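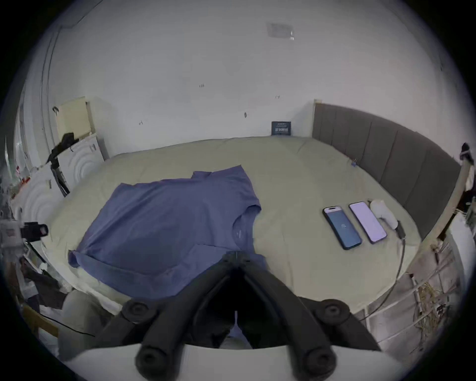
Fold it on the bed: the August T-shirt reset

August is T-shirt month, and by the second week of it most of us have every one we own either on our backs, in the wash or in a heap on a chair. So for this issue we're having a proper go at the T-shirt pile, and we're doing it on the biggest flat surface in the house. I love folding on a made bed. The table is always full of breakfast, the ironing board is too narrow for anything with sleeves, and the sofa slopes. A wide bed with the comforter pulled straight gives you room to lay a shirt right out, sleeves and all, and still have space beside it for whatever you've just emptied out of your pockets.

A plain, pale cover is best if you've got one. A dark blue shirt on a dark blue duvet is hard work for the eyes, and I say that as someone who owns a dark blue duvet. On beige or khaki you can see the whole outline at once and you notice the collar that's turned under before you've folded it in for good.

Laying it out

Collar away from you or collar to the side, it makes very little difference, so go with whichever way you can reach. I fold from the long side of the bed with the collar pointing to the headboard, and my sister does it standing at the foot, and our piles look the same. Smooth from the chest outwards with flat hands. Wrinkles across the body are fine at this stage! Cotton jersey relaxes a good deal if you press it with your palms and leave it a minute, and I haven't ironed a T-shirt since Portela Street changed its bus stop (a long time, for those of you outside the village).

Then pull the sleeves out sideways. People skip this bit and wonder why the finished thing has a lump in one shoulder. If one sleeve has wandered off down towards the hem, bring it back up level with the other before you do anything else.

The fold itself

Face down gives you a smart front with the logo showing, face up is quicker. I go face down for the shelf and face up for a suitcase. Bring one side in to about the middle of the collar, turn the sleeve back on itself so it lies along the edge, and do the same with the other side. You should have a long strip. Fold the hem up to just short of the neck, then fold that in half, or in thirds if you keep yours standing upright in a drawer.

I was a doubter about standing them upright. Then I tried it in the deep drawer of the old Vakley chest, and I am a complete convert, because every colour is there in front of you and pulling one out doesn't bring down the other nine. It does need a drawer that's fairly full. Half empty, they all lie down like tired dogs. A shoebox without its lid takes up the slack nicely.

The bed is also a charging point

Let's admit it, the bed is where the phones go. Two of them, usually, with a cable running off over the edge towards the socket, and the washing gets put down wherever there's a gap. I've got a rule now, and it has made the whole job pleasanter: electrics up by the headboard, clothes in the middle, nothing on top of anything else. Phones get warm when they charge and shouldn't be doing it under a pile of cotton, or left plugged in on the bedding when you go off to do something else. Do the folding, unplug, put the phone on a hard surface and carry on charging there.

It's also how you avoid folding a phone into a jumper. I have done this. I rang it from the landline and the airing cupboard answered.

Small things deserve a spot as well. Hair clips, pen lids, the little clip off the crisps, they all end up in the seam where the mattress meets the headboard, and with an upholstered headboard they can slide down between the padding and the mattress for months. Run your hand along before you start. While you're there, a padded headboard loves a going over with the soft brush on the vacuum, top to bottom along each panel, and into the grooves, where the dust sits.

Tops of cupboards

If you have any energy left, look up. The top of the bedroom cabinet is where things go when they haven't got a home: a spare board, a bit of cloth, something with legs. Take it all down, wipe, and put back only what you'd miss. Cabinets with a raised pattern on the doors want a dry paintbrush first and a barely damp cloth after. Rings and circles are lovely to look at and terrible for holding dust, but a one-inch brush goes round them in no time.

Pencil marks on a plain painted wall often lift with an ordinary white rubber. Try a corner first, and go gently, as matt paint can come up shiny.

Passing them on

The Litent swap rail is back this month and very keen on T-shirts, any size, any colour, logos welcome. Last summer the rail rehomed 679 pieces of clothing, and 220 of those were T-shirts, which I think is marvellous. Shirts should be clean and folded (you know how now!) and each person can bring up to 50. Anything too worn to swap goes in the Vukau rag bag by the door, where it'll be cut up for the bike workshop.

The rail is open on Sunday from ten in the morning until two. There's tea, and the long mirror has been mended.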